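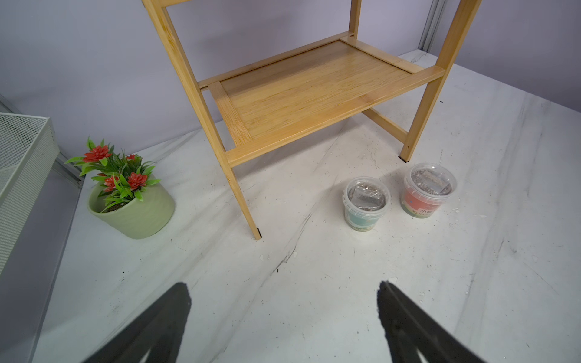
The demonstration table, seen from the wrist camera, with the gripper open in front of the shelf.

Visitor questions: two-arm shelf demonstration

The open day at the Cliltureo hall is on 15th June. The questions below were sent in after the May session, and the answers apply to both. Questions on catering and coach parking are dealt with on the Tultent bookings page.

What does the demonstration consist of?
Two arms work on one table inside an aluminium enclosure. The task is to handle household objects on and near a bamboo shelf: jars and small tubs, mainly. Each run lasts a few minutes and is repeated with the objects in different positions. The operator says what is being attempted before each run starts.

Why is the tabletop patterned like marble?
Many homes have a patterned worktop, and a plain one makes the camera's job easier than it would be there. Veins and dark streaks can be taken for edges, and clear plastic is hard to pick out against white. We would sooner have the difficulty in the hall than find it later.

Are the flowers real?
No. The red-flowered plant in the pale green pot is artificial. It gives the cameras a busy, irregular shape near the working area, and it needs no watering.

Is the robot working on its own?
Both modes are shown. In the first half an operator guides the arms. In the second half the arms run from a trained program, with the operator standing by to stop them. The mode in use is written on the board beside the enclosure.

How many practice runs does the program need?
The current version was trained on 1,243 recorded runs, chosen from nearly 2,000. Runs were left out where an object fell outside the reach of both arms or a recording was incomplete. We expect to reach 4,000 before the next version is trained.

What does a typical reach look like?
The arm comes in diagonally from the rail and the gripper is brought to the lid of a jar on the top tier. A second jar, the one with the sunflower face on its lid, stands to the right on the same tier, which leaves limited room for the fingers. The other arm keeps to the left of the table in the meantime.
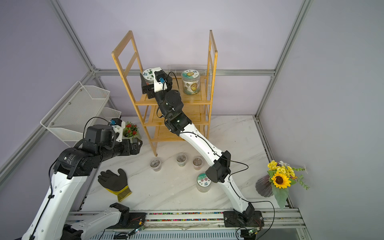 Safety and access

How close can I stand?
Visitors stay behind the yellow line. The arms are light, but they can start moving without a sound. Please do not reach into the enclosure, even when the arms are still.

Can children attend?
Yes, with an adult. There is a low step at the left of the viewing area.

May I take photographs?
Yes, without flash. Flash upsets the exposure of the cameras and the run has to be started again.

Can I bring an object for the arms to try?
Small, dry and unbreakable objects may be handed in at the Ó Ceallaigh desk before the second half. We cannot promise that every object will be used. Glass, liquids and open food are not accepted.

Will the recordings be made available?
A set of 1,000 runs is being prepared — camera views and joint positions only, with no sound. Leave an e-mail address at the desk to be told when it can be downloaded.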